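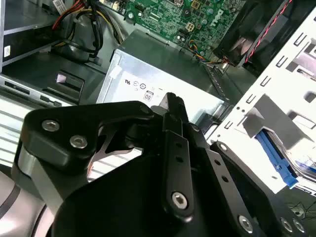
3.2 Disassembly of desktop computers

The desktop units were taken apart at the Wernside repair workshop between the spring intake and the end of August. We chose this class of equipment for the first part of the study for two practical reasons: desktops arrive in larger numbers than any other item, and their cases can be opened with ordinary hand tools. The full sample was 90 units. Of these, 42 came from office clearances and the rest from household drop-off at the Skadolmont and Rilow collection points. The last office batch was received on 3 Jun 2020.

Each unit was given a number, weighed closed, and then opened on the bench. Workers recorded the condition of the inside before touching any part. They noted dust, corrosion, missing parts, and signs of earlier repair. Missing memory was the most common finding and was more frequent in the office units, where it had often been removed before disposal.

The order of removal was fixed after a short trial. Drives came out first, then expansion cards where present, then the power supply, and the motherboard last. In the trial we had removed the motherboard before the power supply, and this proved slow in the smaller cases. The supply and the board sit close together there, and the wiring between parts crosses the space a worker needs to reach the board screws. Taking the supply out first cleared that space and shortened the work on nearly every small unit.

Cables were unplugged at the board end and never cut. Cutting is quicker and is normal practice where the only aim is material recovery, but a cut harness makes the power supply unfit for reuse, and reuse was one of the outcomes we wanted to measure. Stiff connectors were left to the end of the step and loosened with a flat plastic tool.

3.3 Sorting of power supplies and boards

Power supplies were sorted by what was printed on their labels. Figure 3 shows one of the Dell units with the case open and the silver supply in place, its white label facing up beside the green motherboard. Where the label could be read without removing the supply, the entry was made at that point. Otherwise it was made on the bench afterward. Supplies with an efficiency mark went to the test rack, and those without one went directly to metal recovery. We accept that this rule discards some working parts, and we return to the matter in Section 5.

Boards were sorted by maker and then by visible damage. A board was set aside as damaged if it had swollen capacitors, a cracked edge, or a bent socket. In 22 cases the two sorters disagreed, and Delia Onu made the final decision from the board itself without seeing either earlier entry. Most of these disagreements concerned slight swelling, and our written guide was later changed to include a side view of the part.

Sound boards were packed flat in lined trays and sent to the Bucur store, where Sorin Hodoroagă ran the power-on tests described in Section 4. Damaged boards were weighed as one lot per batch and passed on for metal recovery. Screws and small brackets were collected in a single bin and weighed at the end of each batch, and their weight is reported under mixed steel.

Figure 3. Inside of an open Dell desktop computer, with the power supply and motherboard in place.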